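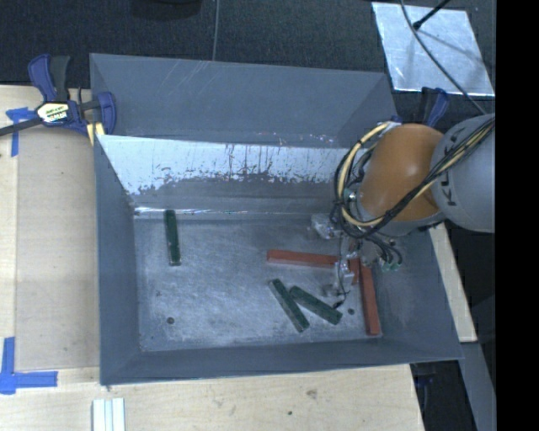
Notebook > Workshop > Blocks and bins

Home Entries Materials Shelf list Search

Jul 9, 2019

Went through the colored blocks again before the Zadesar order gets repeated. The green stain on the Briggs pieces is holding better than the red. Rubbed a piece of each with a damp rag for a minute. The green left nothing on the cloth and the red left a pale pink smear, so the red lot needs another coat of sealer or a longer cure. I'd wait the full 3 days this time. Last November we gave it one night and had to sand most of them back.

The color is also further toward brown than the chip we matched against. It reads as red next to the dark green, less so by itself. Kanokwan Chuensuk thinks the stain was fine and the wood was too dark to start with. She may be right. The red came out of the Stokport offcuts and the green out of the newer boards, so we aren't comparing like with like. To do: stain one Stokport offcut green and see where it lands.

Edges. Finished with 400 grit and no further. Corners are crisp enough that two blocks pushed side by side sit flush, and I don't want to lose that by rounding them over. A light pass on the end grain only, by hand. The belt sander takes too much.

Bin. The big gray one is scuffed on the floor and the far side wall has white scratches and dark smudges along it. Tried dish soap on a corner and the smudge came up, the scratches of course didn't. Fine to keep using. If we want a cleaner one, Zistbridge still lists the same size but they have changed the rim, and I haven't checked that it would sit on our rack. The sloped sides are worth keeping whatever we buy. Blocks slide back down to the floor and don't get stuck standing in a corner like they did in the straight-sided tub.

Stock on the shelf after today: 94 blank, unstained. That covers the repeat with spares.

Left to do:
Second sealer coat on the red, 4 test pieces first
Green stain on a Stokport offcut
Wipe down the rest of the bin
Ask Zistbridge for the rim drawing

K.C. has the stain tins on her side of the bench. The lid on the red one doesn't close properly, so keep it upright.

3 comments · 4 shares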